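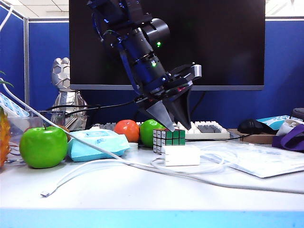
Section 3: Clearing the desktop

3.1 Before you begin

The Lasudico desk organiser cannot be fitted to a desk that is already full. We mention it because Matheson, who handle our returns, have met a number of customers who tried. Allow yourself an evening. You will need a dry cloth, a bowl, two cable clips (bag C in the carton) and a willingness to part with things.

The clear zone for the base tray is 848 mm wide and 578 mm deep. Measure it now, while you can still get a tape measure across. If your desk is less than 700 mm deep, see Section 7, Shallow desks.

3.2 Removing fruit

1. Take all fruit off the desk, starting at the front. Large apples go first, as they roll.

2. Put apples and tangerines together in the bowl. A green apple left beside a puzzle cube will be overlooked for longer than you would think possible.

3. Pineapples do not fit in the bowl. They do not fit in the Lasudico either, and we have had letters. Stand yours in the kitchen, leaves up.

Caution: Do not store fruit in the lower drawer. The drawer closes fully and you will forget.

3.3 Cables and adapters

4. Unplug each power adapter at the wall before moving it. Follow the cable by hand from one end to the other. White cables on the same desk should be followed one at a time, however confident you feel.

5. Lift cables off whatever they are lying across. Do not pull them out from beneath a packet or a glass jar, however much quicker it looks.

6. Coil each cable loosely, to the width of your palm, and fasten it with a strip from bag C. The strips are reusable. The clips are not, once stepped on.

7. Fit one clip to the rear edge of the desk and feed the small plug through it, so that it stays within reach and off the floor.

Note: If you find a cable that belongs to nothing you own, put it in the left-hand compartment. Everybody has one, and the compartment was designed by Senad Lazarević with exactly this in mind.

3.4 Small objects

8. Empty glass containers on to a sheet of paper and sort what comes out. Paper clips, spare keys and single batteries go in the three shallow cups. Dead batteries go to the recycling point — not back in the jar.

9. Keep wet wipes in the tall slot at the side, with the flap facing you. Press the flap down firmly after use. A packet left open becomes a packet of dry wipes, and we do not make a slot for those.

10. Choose your ornaments. The top shelf holds two: a robot figurine and a Rubik's cube will sit side by side with room for a finger between them. The cube need not be solved. It may be put away in whatever state you last lost patience with it.

Caution: Metallic figurines with sharp corners can mark the shelf. Use the felt pad supplied.

3.5 Wiping down

11. Wipe the desktop with the dry cloth, working from the back to the front. For sticky patches (see 3.2), use a damp cloth first and leave the surface to dry for an hour.

12. Check that the clear zone is still clear. If something has been put down on it while you were finding the cloth, return to step 1.

You may now unpack the base tray and go on to Section 4. Missing parts should be reported to Marion Geddes at Clundis, Geduvthorpe, quoting the number on the carton lid.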